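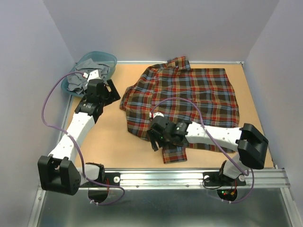
Houshang Mohammadi wrote in to ask whether a flannel really has to be buttoned before it's folded, and he has a stack of them, so he wanted a straight answer. Every button, no. Do the top one, one in the middle and the last one, and the front will stay put when you flip the shirt over.

Folding Shirts: Your Questions
Momatville Laundry Circle, updated February 2023

Face up or face down?
Face down! Lay the shirt on its front with the collar at the far end, then smooth from the middle of the back out to the side seams. Plaid is wonderful for learning on, with all those lines to follow. If a stripe wanders, tug the hem a little and it usually comes straight.

One side always bunches up on me. What am I doing wrong?
Probably nothing. The side you smooth first goes flat and pushes the slack over to the other one. Lift the bunched edge, give it a small shake and lay it down again (pressing hard on a rumple only creases it).

What do I do with the sleeves?
Fold one side in toward the center of the back, then bring the sleeve down so it runs parallel to the edge. Same on the other side. Long sleeves may need a second bend at the cuff.

My shirt has a long curved tail. Does it get tucked in?
Yes, and do it early. Turn the tail up until the bottom is a straight line, then fold the shirt in half, or in thirds for a narrow shelf.

Do I need a folding board?
No, any smooth surface bigger than the shirt will do. Some of us love the Fineo board and some of us use the dining table. Beds are hard going, they're just too soft.

What kind of bin is best for the clothes still waiting?
A shallow one! You can reach the bottom without digging, and things don't get crushed under a whole week of laundry. Keep it at the back corner of your table so the front is clear for folding.

How long until I get quick at it?
Most people at our Durnen evenings feel the difference after 50 shirts or so. Mrs. Alipour kept a tally last year and reached 3,278 pieces by June, socks included, and she still does her collars slowly.

Can I bring my own laundry to an evening?
Please do! Clean and dry, up to 4 shirts each, and there's table space for everyone.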